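4. Fitting the table top to the frame

Applies to: Zenetti fixed-height frame, all colours, with Bonari timber tops up to 1498 mm long. For longer tops, fit the centre rail first (section 6).

Two people are required for steps 5 to 7.

4.1 Before you start

Leave the top flat in its opened carton, in the room where it will be used, overnight. Keep it away from heaters, ducted vents and direct sun. Do not stand the top on its end or lean it against a wall.

Check that fastener bag C contains the timber screws, slotted brackets and washers shown on the bag label. If anything is missing, contact Zorkano parts support before going further. Do not substitute longer screws.

4.2 Fitting

1. Lay a clean blanket or the carton foam on the floor. Place the top on it, finished face down.

2. Measure the width of the top. It should be 700 mm. Mark the centre of each short edge in pencil on the underside.

3. Set the frame upside down on the top. Line up the notch in each end rail with the pencil marks.

4. Check the overhang at both ends. The two measurements must match to within 2 mm. Move the frame, not the top. 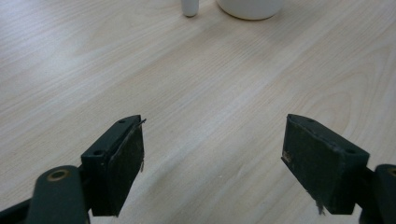
5. Fit a slotted bracket at each rail position, with the slot running across the grain. Timber moves across its width as humidity changes, and a screw held tight in a round hole can split the top along the grain.

6. Start every screw by hand, then drive each one until the washer just touches the bracket. Finish with a quarter turn using a hand screwdriver.

CAUTION: Do not use an impact driver. Over-driven screws will strip the pilot holes and may break through the finished face.

7. With one person at each end, lift the table by the frame, turn it upright and lower all four feet together. Do not drag it.

8. Adjust the levelling feet until the table no longer rocks. Tighten the lock nuts with the 13 mm spanner.

NOTE: If a pilot hole has stripped, fill it with the hardwood plug from bag C and PVA glue. Allow 24 hours, then redrill to a depth of 20 mm.

4.3 After fitting

Wipe the surface with a damp cloth and dry it straight away. Tops supplied with the Fawzy clear finish do not need oiling. Do not use methylated spirits, abrasive pads or silicone polish.

Recheck all bracket screws after the first month, and again at the change of season. In humid areas, February is a suitable time for the second check.

Maximum evenly distributed load: 33 kg. Do not sit or stand on the table.

Section 4 revised by Kelly Nuttall. Replaces the loose sheet supplied with earlier frames.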